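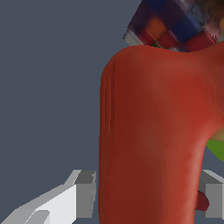 # Week 6: Who may vote? Membership rolls in religious bodies

Last week dealt with ownership of buildings and land. This week is about the people who are entitled to choose the governing body. Many quarrels that look like quarrels over belief or ritual begin with a list of names, and the list is often the only part of the matter a court is willing to look at.

Read the Urnlow and Turkevora papers in the course pack before the seminar. The Stoder judgment is long and you need only the section on the roll.

## 1. Three kinds of member

The terms differ from one tradition to another, but most constitutions we look at on this course use some version of these.

- **Members by rite.** Anyone who has been baptised, initiated or received. The status is usually for life.
- **Members by residence.** Anyone of the faith living within a fixed area, such as a parish or a group of villages.
- **Members by enrolment.** Anyone whose name has been entered in a book, usually after a fee or a signed declaration.

A single body may use all three for different purposes. At Turkevora, anyone initiated may worship and take part in processions, but only enrolled members may vote for the temple board. The two groups overlapped closely when the rules were written. They drifted apart as families moved to the city and stopped renewing.

Keep the right to worship and the right to vote separate in your essays. Marks were lost on this last year.

## 2. The Turkevora roll

The board is elected every five years. Before the disputed election the roll carried 2,453 names. The sitting board ordered a review and struck off everyone whose fee was in arrears, after which 1,680 names remained. Most of those removed lived away from the town and were thought to favour the opposing party.

The opposing party made two complaints:

1. The rules allowed removal for arrears only after written notice, and the notices had been pinned up inside the temple office.
2. The board had accepted late fees from its own supporters for years without objection.

The board replied that the office was the usual place for notices, and that nothing in the rules stopped it from starting to apply them strictly.

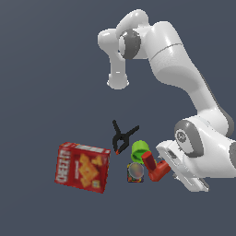 One comment from last year's seminar group was that the board had a fair point on strictness: a body which has been lax for years must be allowed to stop being lax at some stage, or its rules are dead. The answer given in class was that it may, but it should say so beforehand and apply the change to everyone from the same date. The arbitrator took much the same line. The names were restored for that election, and the board was told it could enforce the fee rule afterwards if it wrote to each member at their last known address.

The arbitrator did not decide which party had the better claim to lead the temple. Note how narrow the ruling is. It concerns notice and equal treatment, and you could read it without learning what the two parties disagreed about.

## 3. Small rolls: Urnlow

Urnlow is a single chapel with 83 enrolled members. With a roll of this size the problem changes. A few new entries before a meeting can decide the result.

The chapel's trust deed says that a person becomes a member "on being received by the congregation". Two readings were argued:

- reception is a religious act performed by the minister during worship, and the vote follows from it;
- reception requires a show of hands by existing members at a properly called meeting.

The minister had received a number of new people in the weeks before the annual meeting. If the first reading was right, they could vote. Older members produced minute books showing that names had always been put to a meeting, although in the earliest book the entries are brief and do not say whether anyone voted.

The parties settled. The new members were accepted, and a waiting period of six months between reception and first vote was added to the deed. Waiting periods are now common in chapels of this kind. They are cheap to run and easy to understand, but they do nothing about people who are struck off.
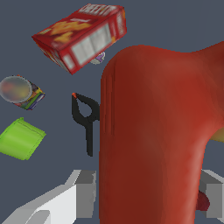

Removal at Urnlow is still governed by a single line in the deed, which says that a member "walking disorderly" may be put out. There is no procedure and no appeal. The settlement left this untouched, presumably because neither side wanted to reopen it. Compare the Turkevora rules, where removal is set out at length and the dispute came from the way the steps were carried out.

## 4. When the court will look

Use the Stoder judgment for this part. The claimants were removed from a shrine association for taking part in a rival festival. They asked the court to say that the festival was within the tradition. The court refused, and then dealt with the roll in a separate section. Its approach was as follows:

- It would read the association's written rules as it would read those of any other society.
- It would ask whether the steps in those rules had been followed.
- It would not ask whether the conduct complained of was really a breach of doctrine.
- It would step in where the accused had been given no chance to answer, even if the rules were silent.

The last point is the one most often argued over. Some writers say it brings an outside standard into a religious body by the back door. Others say that anyone who joins a body with written rules expects to be heard before being expelled. Warrier, the other shrine association in the pack, has since put a right to be heard into its own rules, together with a limit of fourteen days for lodging a reply.

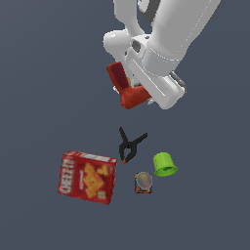

*Fig. 4. White robotic arm with red gripper attachment (computer rendering).*

## 5. For the seminar

Prepare short notes on the following. Bring the text of the rules with you.

- Draft a notice clause for Turkevora that would reach members who have moved away. Say who pays for the postage.
- Would a six-month waiting period have helped at Turkevora?
- Decide whether the Urnlow removal clause would survive the Stoder approach as it stands.

The essay on this topic is 2,000 words, footnotes included, and is due at noon on the last teaching day of the term. Cite the course pack by document number. Further reading is on the back of the Week 5 sheet, apart from the Warrier rules, which were added to the pack in August and may be missing from older copies.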